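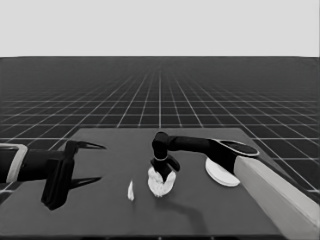
先在屏幕里练，再上生产线：一家配餐厂的两年

早上不到六点，Hudance的分装车间已经开灯。这家厂给医院和养老院做冷餐，每个托盘里放什么、放多少，都按订单来。过去这道工序全靠人站在传送带两侧，一份一份往盘里摆。去年六月起，其中2条线改由双臂设备来做，人退到线头和线尾。

负责改造的是生产主管Apostolos Tsoukalas。他在这家厂干了很多年，最早也是分装工。采访在他的办公室进行，门开着，外面有人进来问排班，他答完再接着说。

“最初大家以为就是买机器、装机器，”他说，“后来才知道，大部分时间花在仿真上。供应商Undeo给我们做了一个虚拟工位，桌子、盘子、两条手臂都在里面，先在那里面抓，抓顺了再拿到现场试。”

仿真阶段用的都是很简单的东西：一张桌面，一个盘子，几件形状不规则的软物。Tsoukalas说，硬的、方的东西不难，难的是软的。软东西一夹就变形，夹松了掉，夹紧了烂。厂里的切片面包和蒸过的蔬菜都属于这一类。

为了把这件事讲清楚，他让几个老工人坐到工程师旁边，看着屏幕提意见。其中一位在分装线上做了十几年，第一次看就指出夹爪下去的角度不对。“她说我们拿这个从来不从正上方捏，要斜着托一下。工程师听完改了参数。这种东西手册里没有。”

虚拟工位前后跑了3246次抓放。Tsoukalas把这个数字写在办公室的白板上，一直没擦。他说不是为了好看，是提醒自己，现场第一周出的毛病，多半还是仿真里没有的：灯光、水汽、托盘边上粘着的标签。设备上线头几天，停机比运行的时间长，夜班的人只好临时回到手工摆盘，有人干到凌晨才走。

“那几天埋怨很多，我能理解。”他说，“计划是我排的，我没给夜班留足人手。”

改造之前，这2条线每班需要8个人，现在是4个。少下来的人去了哪里，是车间里问得最多的问题。按Tsoukalas的说法，没有人因为这个项目被辞退，但有两个人自己走了，一个去了Halilović的仓库，另一个没有说去处。其余的人有的转到备料，有的转到质检，还有两人接受培训，做设备看护。

看护的工资比分装高一档，活也不一样。以前累的是肩膀和手腕，一个班下来手指发僵。现在主要是盯着，听声音，处理报警，换夹爪上的软垫。一位转岗的女工在休息室里说，身上是轻松了，脑子不轻松。“摆盘的时候可以跟对面的人聊天，现在对面没有人。报警响了我要自己判断，是按复位，还是叫人。刚开始我什么都叫人。”

她对培训也有意见。课程由外部机构Plekalo承担，讲了一周，前三天都在讲原理。“我想知道的是卡住了先碰哪里，不能碰哪里。这个到第四天才讲。”Tsoukalas承认课程安排有问题，第二批培训已经把顺序调过来，第一天上午就进车间。

质检这边的变化没有预想的大。管理层原本估计，机器摆盘以后检查可以减少，结果抽检比例一直没降。机器摆的位置很整齐，可它看不出一片菜叶已经发蔫，照样放进去。质检员现在要留意的是食材本身，摆放反而看得少。有位质检员提出，食材应该在进线之前再过一遍人眼，这个建议被采纳，备料区因此加了一张挑拣台。

产量方面，每条线现在一个班出1665份，比手工时期多，但没有达到合同里写的目标。差距主要在换菜单的时候。每换一道菜，就要重新确认夹爪和程序，工人手工换只需要说一声。Tsoukalas正在和厨房商量，把相近的菜排在同一个班里。厨房不太愿意，认为菜单应该由营养师定，不能由设备定。双方还在谈。

问到会不会把其余的线也改掉，他没有给出时间。带汤汁的菜仍由人来装，小批量的特殊餐也是，过敏餐更要由人从头跟到尾，每份都有签名。“这些我没打算动。”他说。

下一步是让看护人员也能用那个虚拟工位。现在只有工程师会操作，车间里有人想到新办法，得先写下来，等对方有空再试。Undeo答应做一个简化的界面，装在休息室旁边的电脑上。那位转岗的女工已经报了名，她想试的是怎么拿起一块叠着的薄饼而不带起下面那块。

采访结束时接近中午，第二班的人陆续到了。Tsoukalas拿着排班表下楼，先去备料区看有没有人请假。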